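Strachan Library digital skills project
Progress report for December, to Zasisier Fund
From: Greer MacKinnon

Quick one this month, sorry its short. Full accounts follow separately.

Spend to date 2,723 out of the 3,245 awarded. Biggest item was the evening tutor hours, then printing. Room hire came in under budget — the church hall let us have the back room at the daytime rate. Would like to move what's left over to bus fares if that's OK with you. Need an answer before the new term really.

Classes. Three groups running now, beginners is full with a waiting list. Email and online forms still the most asked for. Rory Gillies took over the evening group when Ikhsan Siregar went on leave and has kept the same handouts. Sessions are 90 minutes, which people say is too long without a break, so we're putting one in at the halfway point. Tea not included in the grant, I know.

Attendance dipped with the bad weather. Two sessions canceled, both rescheduled for for early in the new year.

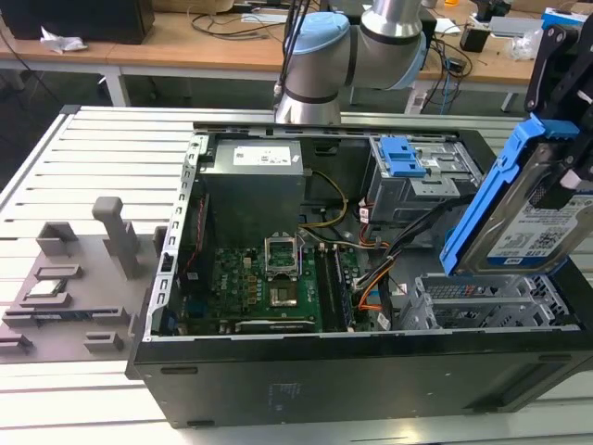

Still outstanding: the large print workbook. Fergus Semple has the draft and is checking the banking chapter, the bank changed its log-in pages after we wrote it. Translation of the sign-up sheet is done, thanks to Vitalii Shevchuk.

Feedback forms are in but not typed up. Mostly good. Several complaints about parking — not much we can do there. Will send the summary with the accounts.

Next report end of February unless you want it sooner.

Greer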